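Gulovton: Ereignisdaten zu Standardsituationen im Amateurfußball

README zur Datensammlung, Stand 21.10.25

Kurzbeschreibung

Gulovton enthält manuell erfasste Ereignisdaten zu Eckbällen, Freistößen und langen Einwürfen aus Ligaspielen der Vereine Cilcombe und Evwood. Erfasst sind 160 Spiele der ersten Mannschaften und der Reserven. Jede Zeile entspricht einer Standardsituation von der Freigabe des Balls bis zum Ende der Folgeaktion. Spielzüge aus dem laufenden Spiel sind nicht enthalten, Elfmeter ebenfalls nicht.

Die Sammlung richtet sich an Trainerstäbe, Spielanalysten und Studierende der Sportwissenschaft. Ansprechpartner für Inhalt und Pflege ist Sreekumar Palaniappan.

Dateien

spiele.csv: Stammdaten je Spiel, Schlüssel spiel_id
situationen.csv: eine Zeile je Standardsituation, Schlüssel situation_id
beteiligte.csv: Rollen der Spieler je Situation, verknüpft über situation_id
zonen.json: Polygone der Spielfeldzonen
aenderungen.txt: Korrekturen seit der ersten Ausgabe

Alle CSV-Dateien sind UTF-8-kodiert, Trennzeichen ist das Semikolon, Dezimaltrennzeichen der Punkt. Leere Felder bedeuten "nicht erfasst". Der Wert 0 ist immer eine echte Null.

Felder in situationen.csv

situation_id: fortlaufende Nummer innerhalb des Spiels mit vorangestellter spiel_id
art: ecke, freistoss, einwurf
seite: links oder rechts, immer aus Sicht der ausführenden Mannschaft
minute: angefangene Spielminute, Nachspielzeit als Zusatz mit Pluszeichen
ausfuehrung: direkt, kurz, flach, hoch
effet: zum Tor, vom Tor weg, ohne, unklar
zielzone: Kennung aus zonen.json
erster_kontakt: angreifer, verteidiger, torwart, keiner
ausgang: tor, abschluss, klaerung, konter, neue_standardsituation, abbruch
kodierer: Kürzel der erfassenden Person

Ein Freistoß wird nur aufgenommen, wenn der Ball höchstens 35 Meter von der gegnerischen Torlinie entfernt liegt. Einwürfe zählen, wenn der Ball ohne Zwischenkontakt in den Strafraum fliegt. Kurz ausgeführte Ecken bleiben in der Tabelle, auch wenn keine Hereingabe folgt. In diesem Fall ist zielzone leer.

Zonenmodell

Das Modell geht auf ein Schema zurück, das unter dem Namen Bouchard in der Trainerausbildung beider Vereine verwendet wird. Der Fünfmeterraum ist in 3 Zonen geteilt: kurzer Pfosten, Mitte, langer Pfosten. Der übrige Strafraum folgt derselben Längsteilung, der Rückraum bildet eine eigene Zone. Die Koordinaten sind auf eine normierte Spielfeldgröße umgerechnet, der Ursprung liegt an der linken Eckfahne der angegriffenen Hälfte. Die realen Platzmaße stehen in spiele.csv unter platz_laenge und platz_breite, soweit sie von den Heimvereinen gemeldet wurden.

Bei Bällen auf einer Zonengrenze gilt die torfernere Zone. Maßgeblich ist der Ort des ersten Kontakts, bei unberührten Bällen der Ort des ersten Aufpralls.

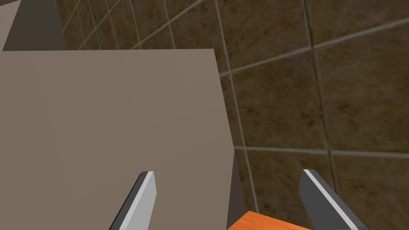

Abb. 1: Gerenderte Ansicht, taupefarbene Fläche mit schmalem dunkelgrauem Streifen.

Erfassung

Die Situationen wurden anhand der Vereinsvideos kodiert. Jedes Spiel wurde von 2 Personen unabhängig bearbeitet. Abweichungen in art, ausfuehrung und ausgang wurden gemeinsam am Video geklärt. Für effet wurde auf eine Klärung verzichtet; stimmen die Angaben nicht überein, steht dort "unklar".

Die Spielminute folgt der Videouhr, bezogen auf den Anpfiff der jeweiligen Halbzeit. Fehlt der Anpfiff im Video, wurde der Spielbericht herangezogen. Solche Spiele tragen in spiele.csv den Vermerk uhr_geschaetzt.

Eine Folgeaktion endet, sobald eine der folgenden Bedingungen erfüllt ist: Der Ball verlässt das Spielfeld, der Schiedsrichter unterbricht, oder die verteidigende Mannschaft bringt den Ball kontrolliert aus dem eigenen Drittel. Wird ein zweiter Ball sofort wieder in den Strafraum geschlagen, zählt er zur selben Situation. Das Feld ausgang gibt dann den letzten Stand wieder.

Bekannte Einschränkungen

Die Reservespiele von Evwood sind überwiegend aus niedriger Position gefilmt. Die Zielzone am langen Pfosten ist dort schlechter zu bestimmen als bei den übrigen Spielen. Für ungefähr 35 dieser Situationen fehlt die Angabe ganz.

Freistöße, die unmittelbar nach einer Verletzungsunterbrechung ausgeführt wurden, sind im Video teilweise nicht enthalten. Sie wurden nicht aus Spielberichten nachgetragen.

Die Rollen in beteiligte.csv (Schütze, Blocker, Einläufer, Raumdecker, Manndecker) beschreiben die Aufstellung im Moment der Ausführung. Wechselt ein Verteidiger nach der Ausführung von der Raum- in die Manndeckung, ist das nicht abgebildet.

Angaben zu Wind und Platzzustand stammen aus den Spielberichten und sind uneinheitlich formuliert. Von einer Auswertung ohne vorherige Bereinigung wird abgeraten.

Vergleiche zwischen beiden Vereinen sind nur innerhalb derselben Spielklasse sinnvoll. Das Feld spielklasse ist deshalb bei jeder Aggregation mitzuführen.

Personenbezug

Spielernamen sind nicht enthalten. Die Kennungen in beteiligte.csv werden je Spielzeit neu vergeben und lassen sich zwischen Spielzeiten nicht verknüpfen. Die Zuordnungstabelle verbleibt bei den Vereinen. Videomaterial wird nicht weitergegeben.

Änderungen seit der Ausgabe vom August

Die Seitenangabe bei Ecken in den Auswärtsspielen von Cilcombe war vertauscht und wurde korrigiert. Der Wert "abgewehrt" im Feld ausgang entfällt und ist jetzt "klaerung". Doppelte Zeilen nach Spielabbrüchen wurden entfernt. Auswertungen zur Seitenverteilung, die auf der früheren Ausgabe beruhen, sind neu zu rechnen.

Nutzung

Die Daten dürfen für Lehre, Training und nicht kommerzielle Forschung verwendet werden. Bei Veröffentlichungen ist die Sammlung mit Namen und Stand anzugeben. Eine Nutzung für Wettangebote ist ausgeschlossen.

Fehlermeldungen bitte mit situation_id und Feldname an Sreekumar Palaniappan. Meldungen ohne situation_id können nicht bearbeitet werden.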